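The Long Wash

My aunt kept the laundry going in the back of the shop on Tekora Street for most of my childhood, and when she retired to the coast she left me the keys, a drawer full of buttons, and the advice that a person should never start a dark load after supper. I have ignored that last part every Saturday since. There is something about the shop in the evening, with the bakery next door shut up and the street gone quiet, that makes me want to put a wash on and sit with it.

That particular Saturday in February I had gone in only to meet the delivery from Gridham, which was promised for four and came at ten past six. The two men who brought it were very sorry and very cold, and I gave them both tea, and they told me a long story about a bridge, and then they carried the new appliance in, set it down to the left of the washer and went off into the dark. I meant to strip the plastic off right away. But I had thought about that moment for the better part of a year, putting 60 dollars a month into a cookie tin, and now that it had come I found I wanted to save it a little longer, the way I used to save the last present under the tree.

So I put a wash on instead. They were my aunt's things, the ones she had left behind in the closet upstairs and asked me to send on, and they had a closed-up smell of cedar and old envelopes. I used the pink bottle, a good deal more of it than she would have allowed, and I turned the silver knob until it felt right.
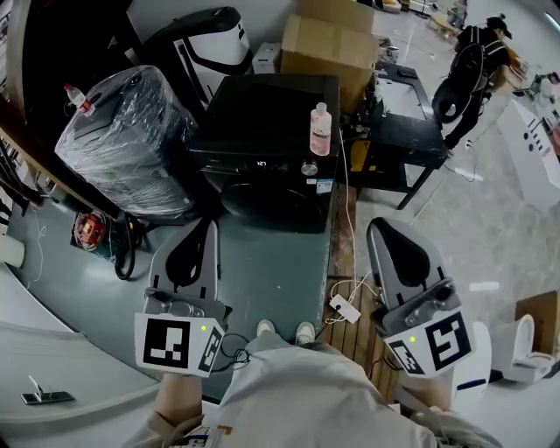 An hour and twenty-seven minutes is a long time or no time at all, depending on what you have to think about. I thought about my aunt, naturally. She used to say that she had washed 3000 tablecloths for the Brilar Hotel before it closed, and that she could have told you from the stains how every wedding had gone. Gravy was a good sign, she said. Red wine could go either way. A tablecloth that came back clean made her worry for the couple, and she would fold it very gently and put it on the bottom of the pile.

I thought, too, about the letter I had found that morning in the pocket of her blue cardigan – sealed and stamped, addressed in her round handwriting to a house at 31 Won Lane, and never mailed. The stamp was so old that it wouldn't have carried a postcard across town. I had not opened it. I had put it on the windowsill, and then moved it to the button drawer, and then back again to the windowsill, where at least it had a view.

When the cycle was over I telephoned her. She was eating toast; I could hear it. I told her the cardigan had come up beautifully, and that there had been something in the pocket, and for a while there was only the sea, or possibly the refrigerator.

"Well," she said at last, "you had better buy a new stamp."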